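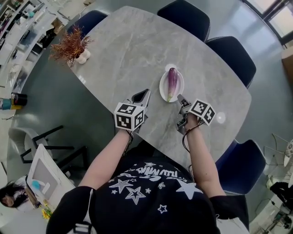
The Bravo Project: progress report to the Jolik Fund
February 13, 2024

Dear friends at Jolik,

Thank you for your patience over the extra fortnight. We wanted to send you this report with the second box of negatives finished, and it now is, down to the last strip. Your form asks for progress against the plan, spending, difficulties and what comes next, so I have kept to that order, though I'm afraid I have let myself wander a little under each heading.

A reminder of what you are paying for

Bravo is the name we gave to our work on the Sustach Medal of Service, the honour the town has handed out since the early 1960s to people who have done something for it, whether they were born here or came from somewhere else entirely. Over the years 238 people have received it. Some of them were well known well beyond Sustach: a visiting general, two ambassadors, a high court judge and a fast bowler who had once opened a school fair here and never quite got away from us afterwards. Most were midwives, bus drivers, choir leaders and teachers. The medal was always given in the same room at the town hall, and the local paper always sent a photographer.

When the paper closed its office, its pictures of those evenings came to us in envelopes. Your grant is for scanning them, working out who is in them, recording the memories of the recipients and their families, and putting the whole lot where anybody can look at it.

Progress against the plan

Scanning is the part where we are furthest ahead. We have now scanned 2,348 photographs and negatives, which covers every envelope marked with the name of the ceremony and a good many that were simply marked "town hall, evening" and took some detective work. We had told you we would scan the prints first and the negatives second. In the end we did them year by year, prints and negatives together, and I would recommend this to anyone starting out on the same thing. The prints often have something written on the back, and the negatives show you the rest of the roll, so you find the handshake on the print and then, three shots along on the negative, the recipient's mother in a very fine hat. It has been slower by the hour and a good deal quicker by the month.

Captions are harder, as we warned you they would be. We have 1,002 pictures with a full caption, by which we mean the date, the occasion, and the name and position of every person facing the camera. The rest have a partial caption, usually the year and the recipient. The paper's own captions are a great help and also a great trap. They name the person giving the medal and the person getting it, left and right, and they were very often printed with left and right the wrong way round. We have learnt to check them against the chain of office, which is easy to spot. In one case the newspaper ran the same caption two years in a row under two different men, and the family of the second man have been waiting since 1978 for somebody to put it right. We were very glad to be able to do so, and they sent us a fruit cake.

Recording the interviews began in the autumn. We have nineteen finished and typed up, against the twenty we had promised by this stage. The missing one is a lady of ninety-three who has been in and out of hospital and who has told us firmly that she will do it when her hair has been set. We will go to her when she is ready.

What people have told us has changed how we think about the collection. We had expected them to talk about the ceremony. They talk much more about the letter. The letter came some weeks before, in a long cream envelope, and it asked the person to say whether they would accept and to keep the matter to themselves until it was announced. A great many of them couldn't. One man told his barber and nobody else, which in Sustach in those days was as good as putting it on the front page. Another hid the letter in the piano stool, and his wife found it while looking for a hymn. Several people thought it was a bill. We have begun asking everyone if they still have theirs, and fourteen families have let us scan the letter alongside the photographs.

We have also heard from people who turned the medal down, or thought hard about doing so. This was not in our plan at all. Two of them have agreed to be recorded, one with the name left out, and both gave their reasons with great care and no bitterness. One felt that an honour from the council would make it awkward to go on complaining about the council, which was the work being honoured in the first place. We think these recordings belong in the collection and we would like your blessing to include them under the same heading as the rest.

The website and Lullix

You will remember that we chose Lullix to hold the catalogue. On the whole we are content with it. It is plain to look at, it copes well with several spellings of the same surname, and it lets a visitor send us a correction without having to make an account. We had some trouble in the first months with the dates, as it wanted a full day, month and year for everything, and a great many of our pictures are only "spring, before the roof was done". That has been sorted out and we can now put in a year by itself or a range.

The public pages are still closed while we finish asking for permissions. We have written to every family we can find. Where we have found no one, the picture will go up with a line asking for help, and we will take it down promptly if a relative would prefer that. I know your trustees asked about this in particular, so I have put the wording of the letter and the take-down steps in the first appendix.

Spending

We are within budget, with one change to tell you about. The line for scanning equipment came in under by £450, as we were able to buy a good second-hand negative holder in place of a new one. We would like to move that sum to travel. Several recipients have moved away, two of them to live with their children at the other end of the country, and it does make a difference to sit in a room with a person and pass the prints across to them. A voice on the telephone can't point at a face. If you are happy with this, a short email will do for our records. Everything else is as set out in the original table, and the updated figures are in the second appendix.

Difficulties

There have been three worth mentioning. The first is damp. One box from the late 1960s had been stored against an outside wall, and the prints in it are stuck together in a block. We have not tried to part them. A paper conservator has looked at the block for us and thinks most of it can be saved, and we will come back to you with a proper price before anything is done.

The second is that we promised you too much about the ceremony speeches. We had believed there were tapes of all of them. There are tapes of six, and on one of those the speech stops halfway through and is followed by a brass band. The town clerk's typed copies do survive for most years, so we will transcribe those and link them to the pictures.

The third is simply time, and age. Four of the people on our list have died since we applied to you, two of them before we could visit. Their families have been generous, and one daughter read out her father's acceptance speech for us from the card he had kept in his wallet — four lines, one of them crossed out. We have moved the oldest recipients to the top of the list and put off some of the cataloguing to make room for them. I hope you will agree that this is the right way round.

What comes next

Between now and May we mean to finish the interviews with everyone over eighty, complete the captions for the 1970s and the first half of the 1980s, and open the public pages. We would also like to hold a naming afternoon in the town hall, with the unidentified pictures laid out on tables in order of year and plenty of pencils. We tried this in a small way at the library before Christmas and got sixty names in two hours, along with a certain amount of disagreement over which of two sisters had been at the 1983 ceremony. (Both had, as the negatives later showed. They were sitting at opposite ends of the room and had fallen out over a caravan.)

We would be delighted if somebody from Jolik could come to that. There will be tea, and we will make sure you are introduced to the people whose pictures you have helped to save, many of whom have asked us who is paying and would like to shake your hand. I will send the date as soon as the hall has confirmed it.

With our warmest thanks for all your support,

The project lead
Bravo, Sustach

Appendices: 1. Permissions letter and take-down steps. 2. Spending to date. 3. List of interviews completed, with names left out where asked.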